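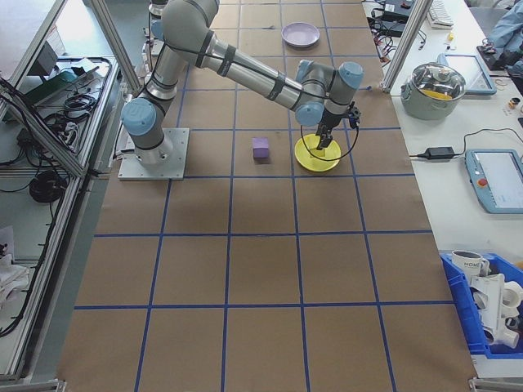 Kęstutis Luik: Das Klebeband auf dem langen Tisch hält nicht. Es hält zwei Tage, dann kommen die Enden hoch, und wer mit dem Ärmel drüberfährt, nimmt eine halbe Rasterlinie mit. Bitte um Abhilfe oder um einen anderen Tisch.

Jiltus Hausservice, Vorgang »Tischbelag Raum Urbonaitė«
Status: gelöst (vorläufig)
Eröffnet: 20. April 2019
Bearbeiter: Urmas Stankevičius
Kategorie: Möbel / Oberflächen / Sonstiges

Eintrag Urmas Stankevičius
Einen anderen Tisch gibt es nicht. Es gibt diesen, er ist lang, und er ist mit braunem Packpapier bezogen, weil die Platte darunter nach Meinung aller Beteiligten nicht mehr vorzeigbar ist. Ich habe die Kategorie »Sonstiges« gewählt, »Kunsthandwerk« steht im Formular nicht zur Auswahl.

Fragen vorab:
Welches Band ist das?
Wann wurde das Papier zuletzt gewechselt?
Klebt es irgendwo auf dem Tisch selbst oder nur auf dem Papier?

Eintrag Kęstutis Luik
Band: blau. Mehr steht auf der Rolle nicht mehr drauf, der Pappkern ist innen bekritzelt. Papier: im November, glaube ich. Zur dritten Frage: nur auf dem Papier, außer an den Rändern, da haben wir nachgeholfen.

Eintrag Urmas Stankevičius
»Nachgeholfen« bitte erläutern.

Eintrag Kęstutis Luik
Paketband von unten.

Eintrag Urmas Stankevičius
Zur Kenntnis genommen. Ich war vor Ort und habe an drei Stellen die Fingerprobe gemacht. Befund: Das Band klebt an sich ordentlich, am Daumen sogar hervorragend. Es löst sich dort, wo das Papier Wellen wirft. Das Papier zieht nachts Feuchtigkeit, wird länger und wölbt sich, morgens geht die Heizung an, es zieht sich zusammen, und das Band macht diese Gymnastik nicht mit. Dass die Querstreifen schlimmer dran sind als die Längsstreifen, passt dazu. Packpapier von der Rolle arbeitet quer zur Laufrichtung stärker.

Maßnahme 1: alle losen Enden mit dem Falzbein andrücken.
Ergebnis: hielt bis nach dem Mittagessen.

Maßnahme 2: Fenster zu.
Ergebnis: Beschwerden über die Luft. Band unverändert.

Eintrag Saulius Kütt
Wenn ich mich einmischen darf: Warum überhaupt Klebeband? Linien kann man auch mit einem Filzstift ziehen. Ein Filzstift wellt sich nicht.

Eintrag Kęstutis Luik
Den Filzstift hatten wir. Man sieht ihn auf dem braunen Papier nur, wenn man weiß, wo er ist. Außerdem war nach der ersten Linie klar, dass niemand von uns eine gerade Linie über die ganze Tischlänge zeichnen kann. Band kann man wenigstens wieder abziehen und so tun, als wäre nichts gewesen.

Eintrag Saulius Kütt
Offenbar zieht es sich ja auch von allein ab.

Eintrag Urmas Stankevičius
Bitte sachlich bleiben, der Vorgang wird archiviert.

Ich habe inzwischen bei Kovivon nach Papier gefragt. Die führen das gleiche Braun in zwei Qualitäten, die schwerere liegt satter auf und kommt auf einer Rolle, die man zu zweit tragen sollte. Breite 1000 mm. Das reicht in der Breite nicht überall, es gibt also eine Naht. Wohin soll die Naht?

Eintrag Kęstutis Luik
Unter eine blaue Linie. Dann ist sie weg.

Eintrag Urmas Stankevičius
Der erste brauchbare Vorschlag in diesem Vorgang. Übernommen.

Eintrag Uldis Kļaviņa
Ich bin nur in Kopie, möchte aber anmerken, dass beim letzten Papierwechsel die Teller tagelang verschwunden waren. Der gelbe tauchte in der Teeküche auf, mit Kuchen. Der fliederfarbene stand unter einer Topfpflanze. Bitte die Teller und den kleinen lila Würfel VOR dem Wechsel in eine Kiste legen und die Kiste beschriften.

Eintrag Kęstutis Luik
Der Kuchen war gut.

Eintrag Urmas Stankevičius
Kiste steht bereit, Aufschrift »Kein Geschirr«. Würfel kommt in einen Umschlag in der Kiste, er ist klein genug, um in jeder Ritze des Gebäudes ein neues Leben anzufangen.

Wo wir schon bei Ordnung sind: Das Regal links neben dem Tisch ist nicht Teil dieses Vorgangs. Ich erwähne es trotzdem. Die schwarzen Kabel dort oben haben inzwischen einen Zustand erreicht, für den Seeleute ein eigenes Wort hätten. Wer einen Vorgang dazu eröffnen will, findet das Formular an der üblichen Stelle. Ich werde so tun, als hätte ich es nicht gesehen.

Maßnahme 3: Papierwechsel. Ablauf wie folgt.

Altes Band der Länge nach abziehen, flach, langsam. Žydrūnas Eglītis hat es ruckartig gemacht und hielt danach einen Streifen Papier in der Hand, der noch gebraucht worden wäre, und zwar als Schablone. Schablone deshalb aus dem Gedächtnis neu angelegt.

Neues Papier abgerollt und über Nacht liegen lassen, ohne es irgendwo festzukleben. Es sah am Morgen aus wie eine Dünenlandschaft und war mittags glatt. Erst dann gespannt und an den Kanten fixiert, auf der Oberseite, mit Abstand zur Ecke. Kein Paketband von unten. Ich habe nachgesehen.

Blaues Band von Jundham, eine Nummer breiter als vorher. Zuerst die Längsstreifen vom einen Tischende zum anderen, ohne Zug. Der Fehler vorher war vermutlich auch, dass das Band beim Abrollen gedehnt wurde; es möchte dann in seine alte Länge zurück und holt sich die Enden. Danach die Querstreifen. An den Kreuzungen nicht reiben, nur drücken, sonst verrutscht der untere Streifen und man hat ein Quadrat mit Charakter.

Eintrag Žydrūnas Eglītis
Zu meiner Verteidigung: Ruckartig ging schneller.

Eintrag Saulius Kütt
Was kostet der Spaß? Frage für die Kostenstelle.

Eintrag Urmas Stankevičius
Papier und Band zusammen weniger als die Arbeitszeit, die in diesen Vorgang geflossen ist. Die Jundham-Rollen gibt es nur im Karton, das sind rund 3000 Meter Band. Der Karton steht im Flur. Wer privat streichen will, möge sich melden.

Eintrag Kęstutis Luik
Rückmeldung nach einer Woche: Die Längsstreifen liegen. Bei den Querstreifen hebt sich einer am Rand, an der Seite zum Regal, ein Fingernagel breit. Die Felder sind zum hinteren Ende hin übrigens nicht kleiner geworden, das war eine Anfrage von Uldis, es sieht vom Stuhl aus nur so aus. Er hat nachgemessen und möchte nicht darüber reden.

Eintrag Uldis Kļaviņa
Ich möchte nicht darüber reden.

Eintrag Urmas Stankevičius
Der eine Querstreifen wird beobachtet. Bitte nicht daran zupfen. Mir ist bewusst, dass diese Bitte das Zupfen auslöst. Restpapier steht hochkant hinter der Tür, Falzbein liegt in der Kiste »Kein Geschirr«, die ich mit Kuchenkrümeln zurückbekommen habe.

Status auf »gelöst (vorläufig)« gesetzt. Wiedervorlage im November, wenn die Heizung wieder läuft.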